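Section 5: Setting Up Your Class for Mock Election Week

Welcome back! By now your Trulley classroom account should be open and your students' names loaded, so we can get to the fun part – building the ballot with your seventh and eighth graders.

1. Sign in and choose New Election from the left-hand menu. Give it a name the kids will recognize, such as "Ostdale Town Council."

2. Pick your grade band. This sets the reading level of the candidate pages, and you can change it later if your group needs a gentler start.
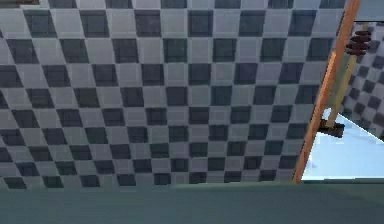
Checkerboard tile in dark and light gray.

3. Add your candidates. Each platform statement can run to 700 characters, and we do suggest letting students write their own, even if it takes a whole class period (it usually does!).

Note: Statements save when you click outside the box. Give it a moment before you move on.
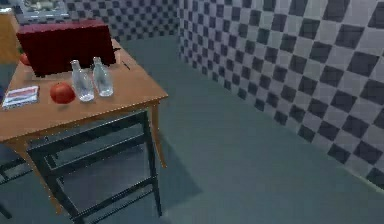
4. Open the Voter Roll and press Make Codes. Every student gets one code, good for one ballot, so print the sheet and cut it into slips before class.

Caution: Pressing Make Codes again cancels the slips you have already handed out.

5. Set your opening and closing times. Two class periods is plenty for most schools, and you may want to leave a little extra
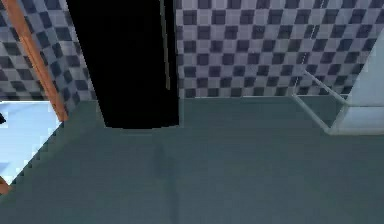 for anyone who was absent in the morning and would still like a say. When voting closes, go to Results and choose Share with Class.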